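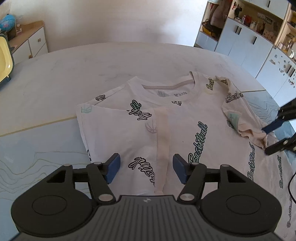

What do you do with a bell that hasn't rung since your grandmother was a girl?
You ring it, and you find out who comes.

Ebony Waaka had been in Pondthorpe for 9 weeks when she got the key to the tower. It was a huge, ridiculous key, as long as her hand, and she loved it at once. She carried it home in her coat pocket and kept patting it all the way up Musia Lane, like somebody with a secret puppy.

"It'll be full of pigeons," said old Yadav from next door, leaning on his gate.

"I like pigeons!"

"You'll like them less by the top."

There were 80 steps. The stair was so narrow that her elbows brushed the wall on both sides, and it smelled of rain and old straw, and halfway up there was a window the size of a loaf with the entire valley in it. The river, the allotments, the long green roof of the Hanex works where half the village used to make biscuit tins. She stopped there far longer than she needed to. What a place to put a window!

The pigeons were every bit as bad as promised. They went up round her head in one great clatter and she shrieked and laughed and dropped the torch, which went bouncing off down the stair, lighting up bits of wall as it fell. So she saw the bell for the first time in the last of the November afternoon, coming in stripes through the louvres.

It was green. She hadn't expected that. It was green and brown and streaked like a pond, and it was far bigger than it looked in the parish photographs, and around its lip ran a line of letters she had to read by walking in a circle with one hand on the cold metal. CALL ME AND I WILL CALL THEM.

"Well, hello," said Ebony.

The rope had rotted away years back. She had brought a new one, up to 10 metres of it, coiled over her shoulder and weighing more with every step, and she tied it on with the only good knot her father had taught her. Her fingers were numb by the time she was happy with it. Then she took hold, and bent her knees, and pulled.

Nothing. A creak, a puff of dust.

She pulled again, with her whole weight this time, feet nearly off the boards, and somewhere above her something gave a long iron groan and let go.

Oh, the sound of it! It came up through her shoes. It went out over the allotments and the river, it shook the dust off the beams in sheets, and she hung on and went up with the rope and came down with it, whooping, with no idea whether she was doing it properly and not caring a bit.

When at last she let it swing itself quiet, she put her eye to the louvres.

Doors were opening all down the lane. Yadav was out in the road in his slippers with his face turned up.
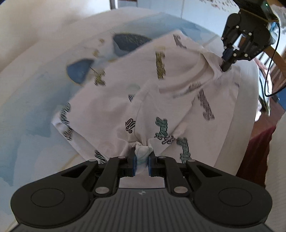 White cloth, held in a fold.

And beyond him, on the river path where there had been only mist, people were walking. They came in twos and threes, in hats and long aprons, some of them carrying lanterns. A small girl ran ahead of the rest, waving at the tower with both arms.

Ebony knew that wave. She had seen her grandmother do it from every railway platform of her childhood.

She waved back, and reached for the rope.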